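Site visit report: Rirby glaze and clay works, November

The branch visited the Rirby works on the morning tour, which starts at 9 and is limited to one group. Thu Cù led the party and Hưng Huỳnh from the works took us round. These notes cover the body preparation, pressing, drying and firing areas, in the order we walked them. The glaze lab was closed to visitors and is left out.

Clay storage

Rirby draws on two clays. The red-firing clay comes from the company's own pit behind the works and is left outside over winter before use. The buff clay is bought in. Both are kept under a roof but open at the sides, and the stockpiles are turned with a loader. Hưng said moisture at the stockpile is the number they watch most closely, as everything downstream has been set up around it. In a wet spring they will run the dryer longer and accept the lower output.

Body preparation

The clay goes through a box feeder, a pan mill and then a pair of smooth rolls. The roll gap was set at 2 mm on the day. Xuân Mạch asked about lime nodules, which had been a problem at her own plant, and was told the pit has a lime-bearing seam on the northern side that is now fenced off and not worked. Any nodule that gets past the rolls shows up as a blow-out weeks after firing, usually once the product has been laid.

Grog is added at the mixer. It is made from the works' own fired rejects, crushed and screened on site. We were shown the screen decks but the crusher was down for a bearing change.

Pressing and extrusion

Standard pavers are extruded and wire cut. Special shapes are pressed in plaster-lined dies, a slow job that still takes up one full bay. The extruder is an older Flikow unit with a replacement auger. Wear on the auger tips is checked every 500 hours and built up with hard facing. Vacuum on the de-airing chamber was steady while we were there. Duyên Doãn noted lamination in a cut section on the reject trolley — an S-shaped crack through the core — and Hưng put it down to a cold start that morning.

Drying

There are 4 chamber dryers, heated with waste air from the kiln. The cycle is in three stages, with high humidity held in the first so that the faces do not close up before the centre has given up its water. Shrinkage is measured on a pair of scribed lines on a test piece from every car. The door seals on the end chamber were in poor shape and there was a noticeable draught at floor level.

Firing

The kiln is a gas-fired tunnel. Cars are pushed through at fixed intervals, and the top temperature is held for two car positions. We were asked not to record the setpoints. Colour is controlled partly by the body and partly by how much air is let in after the hot zone. Quyên Đỗ, who looks after quality, had a shelf of fired test bars going back 17 years, grouped by pit face. It was the most useful thing we saw all day and deserved more time than the tour allowed.

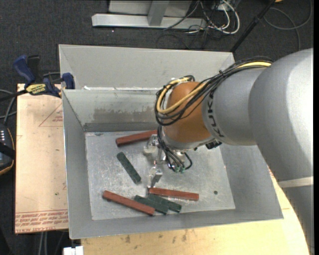 Reddish-brown and dark green blocks in a metal bin.

Testing

Water absorption is done by five-hour boil, and salt resistance by repeated soaking and drying. Breaking load is tested on a small Hukham frame in the same room. The records are still on paper, with a weekly summary typed up for the office.

Points to follow up

Xuân will write to Quyên about the shrinkage records and whether a copy can be shared with members. We would also like to know if the fenced seam has been mapped. Anyone going next year should bring their own hearing protection, as the loan sets ran out, and park at the lower gate. The upper one is used by the clay trucks until noon.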